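Dejar el café de golpe (y no morir en el intento)

Pues ya está, llevo desde febrero sin café y sigo viva. Lo digo porque en casa había apuestas, y ninguna a mi favor.

Yo era de las de cafetera italiana a las siete, otro a media mañana, otro después de comer y el de la tarde, que no contaba porque era cortado. Dormía fatal y le echaba la culpa al colchón. Hasta me puse a mirar colchones, y el que me gustaba, un Proltwood, costaba 1.320 euros, así que decidí probar antes con lo barato: quitarme el café.

Los 2 primeros días fueron horribles. Dolor de cabeza, mal humor, y una siesta en el sofá de esas en las que te despiertas sin saber en qué año vives. Al cuarto día empecé a dormir del tirón, ¡y eso sí que no me lo esperaba!

Ahora tomo achicoria (la de bote de 300 gramos, que me dura bastante) y rooibos por la noche. La achicoria no sabe a café, que no os engañen, pero con leche caliente y canela tiene su punto.
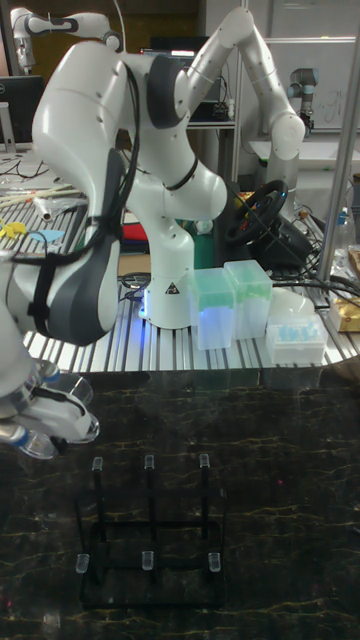
Un tubo con tapón azul, cajas de puntas de pipeta y un brazo robótico blanco.

Lo que sí echo de menos es el olor. Paso por delante de la cafetería Kerkex y freno un poco, lo confieso. ¿Alguien ha probado la malta? Contadme en los comentarios, que se me acaba el bote.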